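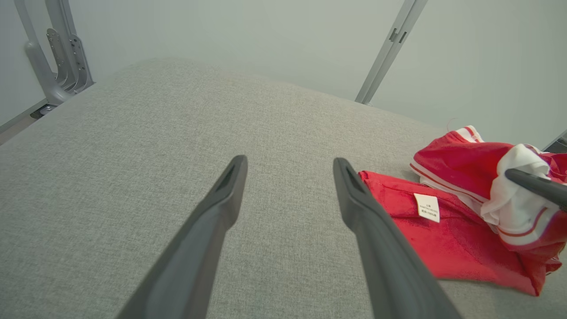
Stodgate name squad for delayed cup semifinal

Stodgate have named a squad of 15 for their twice-postponed cup semifinal against Brorevton, with both of their first-choice opening bowlers back after missing the last month of league play.

The match was first put off in May, when rain left the outfield at Brorevton's ground under water. A second date was lost after the league asked both clubs to clear a backlog of fixtures. It will now be played over 20 overs a side instead of the usual 40, with a 2 p.m. start.

Stodgate go in as the form team. They have won five of their last six and sit second in the league table, behind Gaillard on net run rate. Their only loss in that stretch came away to Gaillard, who chased down a small target with four overs left.

The club said the two returning bowlers had come through a full practice match without trouble, and that one of them would be held to a shorter spell if the team batted first. The reserve wicketkeeper is also in the squad after scoring a half-century for the second team.

"We would have liked to play this game two months ago, but everyone has had the same wait," the club said in a statement. "The shorter format suits some of our players and it suits some of theirs."

Brorevton have had a harder season. They lost three matches in a row in the spring and have used four different opening pairs. Their middle order has kept them in most games, though, and they beat Stodgate by two wickets when the sides met in the league – a match settled with three balls to spare.

They are expected to name their side on the morning of the game. A left-arm spinner who hurt his hand while fielding has been ruled out, and a batsman from the under-19 team has been training with the seniors as cover.

The ground has sold 1403 tickets so far, and those bought for either of the earlier dates will still be accepted at the gate. Gates open at noon. Extra parking will be offered in the field behind the pavilion if the ground is dry enough.

The winner will meet Gaillard in the final, to be played at the Ravusix Oval. Gaillard reached that stage by beating last year's runners-up by 31 runs. If rain stops play in the semifinal, at least five overs a side must be bowled for a result, and a reserve date has been set for the following week.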